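선반 로봇은 왜 스펀지를 놓쳤나
Skinden 매장 보충 로봇의 파지 실패 기록

06/01/2020

Dindia가 생활용품 매장용으로 개발한 선반 보충 로봇 Kellitus는 시험 운용 15일째에 멈췄다. 원인은 모터도 배터리도 아닌 설거지용 스펀지였다. 로봇은 스펀지 한 개를 집으라는 명령에 두 개를 함께 집었고, 위 칸으로 올리는 도중 한 개를 통로에 떨어뜨렸다. 이어 팔이 선반 앞턱에 닿은 상태에서 하강 명령이 나갔고, 힘 제한이 작동해 전원이 차단됐다. 다친 사람은 없었다.

기록에 남은 파지 시도는 839회다. 이 가운데 200회에서 두 개 이상이 한꺼번에 잡혔거나 빈손으로 올라왔다. 단단한 상자 제품에서는 같은 오류가 드물었다. 스펀지는 눌리면 폭이 줄어든다. 제어기는 손가락 간격으로 개수를 추정하는데, 압축된 두 개와 압축되지 않은 한 개의 간격이 겹치는 구간이 있었다. 손목의 힘 센서도 이 차이를 가려내지 못했다. 스펀지의 무게가 센서 잡음보다 작았기 때문이다.

안전 측면에서 더 무거운 문제는 앞턱 접촉이다. 충돌 모델에는 선반이 평평한 판으로 등록돼 있었고, 판보다 높이 올라온 금속 턱은 빠져 있었다. 외부 검토를 맡은 Long은 턱의 형상을 모델에 넣을 때까지 영업시간 중 운용을 중단하라고 권고했고, Skinden은 이를 받아들였다.

개발진은 사람의 동작을 다시 수집하고 있다. 작업자는 왼손을 위 칸 앞턱에 대고 오른손으로 아래 칸의 스펀지를 다룬다. 한 팔로 작업하는 Kellitus에는 턱에 댄 손에 해당하는 기준점이 없다. 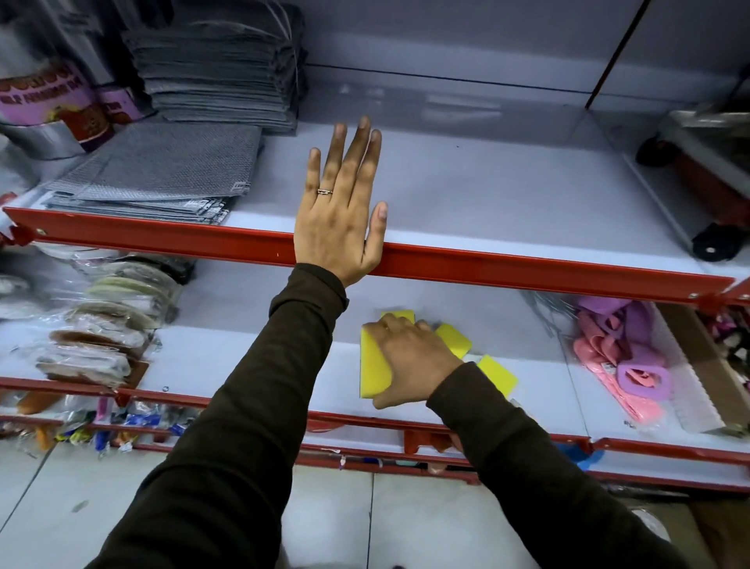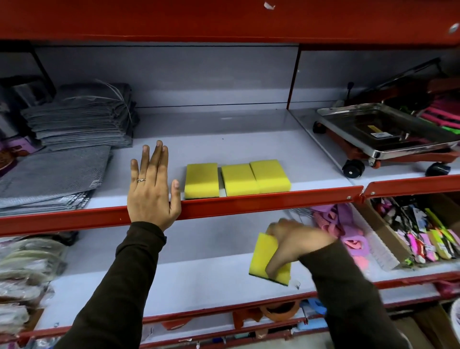 붉은 선반 앞턱에 왼손을 댄 채 오른손으로 노란 스펀지를 쥔 작업자.

글 | 기영산

새 제어기는 파지 직후 손가락을 조금 벌렸다가 다시 닫고, 그때의 반발력 곡선으로 개수를 판정한다. 한 번에 800밀리초가 더 걸린다. 보충 속도는 떨어지지만 Dindia는 이 지연을 수용하기로 했다. 두 개로 판정되면 로봇은 들어 올리지 않고 그 자리에서 손을 푼다.

앞턱 형상은 모델에 추가됐다. 남은 과제는 망사 가방처럼 형태가 일정하지 않은 상품이다. 접힌 층이 많아 윗면 높이를 잡기 어렵고, 끈이 손가락에 걸릴 가능성도 검증되지 않았다. 이 품목은 당분간 직원이 직접 채운다. 운용 재개 시점은 Long의 재검토가 끝난 뒤 정해진다.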